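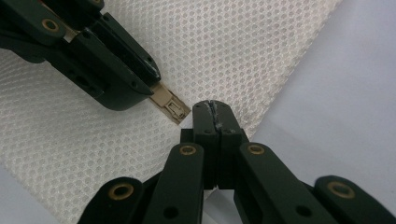 Ticket 325: Label printer at Fludstead prints blank labels after every full one
Status: resolved
Opened by: Mekdes Berhe
Component: Kamik print service, stores desk

Reported fault
Each job from the stores desk comes out as one correct label followed by one blank. The same job sent to the printer in goods-in comes out clean. Started after the label stock was changed in March. Low priority at first, raised when the desk ran short of labels.

Setup
Kamik print service 14, Hamasico label printer on a fixed network address. Templates are held on the Nigatu server and are read-only at the desk.

Log

Entry 1
Power cycled the printer and cleared the queue. No change.

Entry 2
Ran the self-test from the front panel. Test labels come out one after another with no blanks. Feed and gap sensor look fine. Moved on to the software side.

Entry 3
Sent the same template from a second workstation. Blank still present, so the desk PC is ruled out.

Entry 4
Compared the stored page size with the stock. Template height is set to 34 mm. The new stock measures 32.5 mm from top edge to bottom edge. The job runs over the end of the label and the printer feeds on to the next one to finish it. Goods-in is still on the old roll, which explains why it prints clean.

Entry 5
Changed the height in a copy of the template. 12 labels printed, no blanks. Text on the bottom line was clipped.

Entry 6
Moved the barcode up 2 mm and reduced the bottom margin to zero. Bottom line now complete. Barcode reads on both handheld scanners.

Fix
New template saved on Nigatu as a separate file. Old template kept for goods-in until the old roll is used up, then to be removed. Desk shortcut now points to the new file.

Reply from Mekdes Berhe
Tested with a full batch on 2026-05-16. No blanks. The date field is a bit close to the left edge but readable. Please close.

Open item
The driver resets darkness to its default after a service restart. Not related to the blanks. Moved to its own ticket.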